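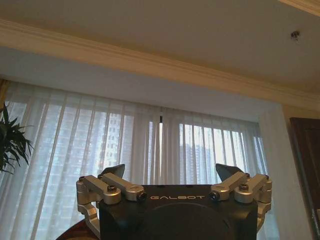 Flomside College of Building and Interiors
Unit 911: Materials in Occupied Rooms
Lecture notes 4 -- Daylight exposure and its effects on furnishings
Revised 3/31/19

4.1 Scope

These notes cover damage to ordinary household materials from daylight: textiles, timber, clear and opaque coatings, paper and carpet. Glare and the design of artificial lighting are dealt with in the next set. Heat gain is treated only where it affects the rate of deterioration. Read section 4.5 before the April practical, as the survey sheet uses its terms without defining them.

4.2 What reaches the surface

Daylight entering a room has three parts that matter for materials: ultraviolet, visible and near infrared. Ordinary clear window glass removes most of the shorter ultraviolet and passes a good part of the longer ultraviolet. It passes nearly all of the visible. A surface behind closed glass is therefore still exposed to radiation capable of breaking dye molecules and degrading lignin.

The shorter the wavelength, the more energy each photon carries. Ultraviolet does more damage per unit of energy than visible light for most materials, but there is usually much more visible light in a room. Many dyes fade under visible light alone. Removing the ultraviolet slows fading and does not stop it. This point is often missed in product literature and in student reports.

Infrared does not usually start photochemical reactions in these materials. It warms them. A dark surface in a sun patch can be well above air temperature, and the warming speeds up reactions that are already under way. It also dries timber locally, which leads to movement at joints and fine cracking in brittle coatings.

Sun patches and diffuse light should be recorded separately. A patch moves through the day and changes shape through the year. Diffuse light from the sky falls off with distance from the window and changes more slowly. In southern Australia a north-facing room takes low winter sun deep into the plan and, with a reasonable eave, little direct sun in summer. East and west rooms take low sun all year and an eave does little for them.

4.3 Exposure and the reciprocity rule

Illuminance is measured in lux. Exposure is illuminance multiplied by time and is given in lux hours. To a first approximation, a low level for a long time does the same damage as a high level for a short time, provided the total exposure and the spectrum are the same. This is the reciprocity rule.

Worked case. A side wall receives a steady 50 lux for 16 hours. The exposure is 800 lux hours. A second wall receives a steady 600 lux for two hours and is otherwise dark. The exposure is 1,200 lux hours. The second wall has the higher exposure although it is lit for a much shorter time.

The rule breaks down in some conditions. At very high levels the reaction may be limited by the supply of oxygen or moisture at the surface. Heating may also change the rate. Accelerated fading tests are affected by both, and a result from a test cabinet should not be converted directly into years of service in a room.

Lux is weighted to the response of the eye and contains no ultraviolet at all. Two windows giving the same lux reading can deliver quite different amounts of ultraviolet. Where a meter with a separate ultraviolet channel is available, record both channels at every position. The Bugti meters issued from the store have both. Zero them with the cap on.

4.4 Window coverings

A covering changes the amount of light, its direction and its spectrum. These should be kept apart when comparing products.

Sheer curtains scatter direct sun and even out the light across the room. They remove hard-edged sun patches, which reduces local heating and the sharp fade lines that come with it. Their effect on total exposure depends on fibre, weave density, fullness and colour. A white sheer passes a good deal of light by multiple reflection between the yarns even when the open area is small. Fullness matters more than many specifiers expect: a curtain hung with deep folds presents more than one layer to the sun over much of its width.

Polyester absorbs part of the longer ultraviolet and is fairly stable behind glass. Cotton and linen yellow and lose strength over time, starting at the folds that face the glass. Silk is poor in sunlight and should be lined or kept out of it. Nylon varies with its stabiliser package. Ask for test data on the fabric as supplied, after any coating or flame-retardant treatment.

Lined curtains and blockout blinds are effective only while they are closed. Occupancy patterns therefore need to be part of the survey. A room with a blockout blind left open every day has no protection in any useful sense.

Film applied to the glass works at all hours. It can cut ultraviolet to a very low level with little change in visible light. Tinted and reflective films also reduce visible light and solar gain but may raise the glass temperature, and some combinations of film and toughened or laminated units are excluded by the glass supplier's warranty. In the Vako data sheet supplied with this unit, the ultraviolet figure and the total solar figure are given in adjoining columns. Students regularly copy the wrong one.

External shading is the best control for direct sun. It is also the least likely to be available to a tenant.

4.5 Terms used on the survey sheet

Plane of interest: the surface on which the reading is taken, with the sensor lying parallel to it. A tabletop and the wall behind it are different planes.

Shadow line: a visible boundary between an exposed and a covered area, such as the outline left under a lamp base or beneath a cushion.

Protected reference: an area of the same material that has received little or no light. Typical places are the underside of a seat cushion, the inside of a hem, or the strip of carpet below a heavy cabinet.

Grade: the assessor's rating of colour difference between the exposed area and the protected reference, made against the grey scale under the standard lamp.

Open hours: the time in a typical day for which coverings are drawn back.

4.6 Materials in the room

Upholstery. Colour change is normally noticed first along the top of the back and on the arms, where light and wear act together. Wear removes fibre and soiling darkens it, so a pale patch on an arm is not sufficient evidence of fading. Check the protected reference. Beige and other pale neutrals are commonly dyed with a mixture of dyes at low concentration, and the components do not fade at the same rate. The usual complaint is a shift in hue, towards pink or green, before any obvious loss of depth.

Timber. Lignin absorbs ultraviolet and breaks down into coloured products. Pale timbers tend to yellow or darken. Some dark timbers bleach. Carved work shows the change unevenly because the raised parts receive more light than the recesses and are also handled and polished more often. Moving a piece of furniture to face the other way will even out exposure over time and is free of cost.

Clear coatings. Oil-based varnishes yellow. Nitrocellulose lacquer yellows and becomes brittle. Water-based acrylics hold their colour well but pass ultraviolet through to the timber unless an absorber has been added. A clear coat in good condition is no proof that the timber under it is unchanged. 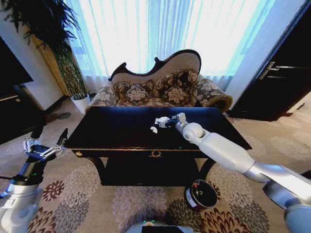

Dark and opaque coatings. Black finishes pigmented with carbon black are very stable in colour, the pigment itself acting as a strong absorber of ultraviolet. Failure shows up as loss of gloss, from degradation of the binder at the surface. Measure gloss at a fixed angle and record the direction of the reading, since polishing leaves a directional pattern. High-gloss dark surfaces make small defects very easy to see, and owners often report damage that proves to be dust, smears or fine scratching from dry wiping. Clean a small area with a barely damp cloth before grading.

Metallic trim. Gold-coloured trim on furniture may be leaf, paint, foil, plated metal or anodised aluminium. Do not guess from appearance. Bronze powder paints darken by corrosion of the copper alloy, chiefly through moisture and handling, with light playing a small part. True gold leaf does not fade, though its size and any toned coating over it can change.

Rugs and carpet. Patterned rugs are useful in a survey. Several dyes are present side by side under the same exposure, so the differences between them indicate relative fastness. Turn back one corner and compare the pile with the base of the tufts. Record each colour on its own line of the sheet. Do not average them.

Paper. Newsprint and other papers with a high lignin content yellow within days in direct sun. White papers with optical brighteners lose their apparent whiteness as the brightener breaks down. Loose paper on a table can leave a shadow line on a sensitive finish if it stays in place through a season.

4.7 Survey procedure

The procedure is the one used in the Plillholm housing survey, shortened for class use.

Draw a plan of the room to scale and mark north. Show windows, sill and head heights, eaves and any outside obstruction. Mark the furniture in its normal position.

Take readings at the planes of interest with coverings as found, then with coverings fully open, then fully closed. Stand so that you do not shade the sensor. Pale clothing reflects onto nearby surfaces -- wear something dark or stay well back. Switch off all electric lighting unless it is normally on in the daytime, and note which you did.

Record sky condition for each set. Readings taken under broken cloud are of little value on their own, and the data logger should be left in place if the sky is changing.

Grade each material against its protected reference. Two assessors should grade independently before comparing sheets. Where they differ, enter both grades. Do not settle on a middle value.

Ask before moving anything. Photograph objects in position first, and put them back where they were.

4.8 Common errors in submitted work

Readings in lux reported as exposure, with no time given.

Sensor held level when the plane of interest is vertical.

Ultraviolet removal quoted as if it were a reduction in fading.

Sun patches drawn for the hour of the visit only. Use the sun path chart to add the solstices and the equinox.

Protected reference taken from a replacement part. Re-covered cushions are common and the fabric batch may differ from that on the frame.

Recommendations that cannot be carried out by the occupant. State who would have to do the work and whether consent is needed.

4.9 Preparation for the practical

Bring a tape, a scale rule and the printed sun path chart for the site latitude. Meters are signed out at the store and returned the same day. Work through the following beforehand and bring your working with you.

A west window gives 600 lux on a cabinet door for the last two hours of daylight and 50 lux for the other hours it is lit. Sketch the daily curve, find the exposure for a day with 16 hours of light, and state which part of the curve a sheer curtain would change most.

Repeat for the same window with film fitted, using the correct column of the Vako sheet.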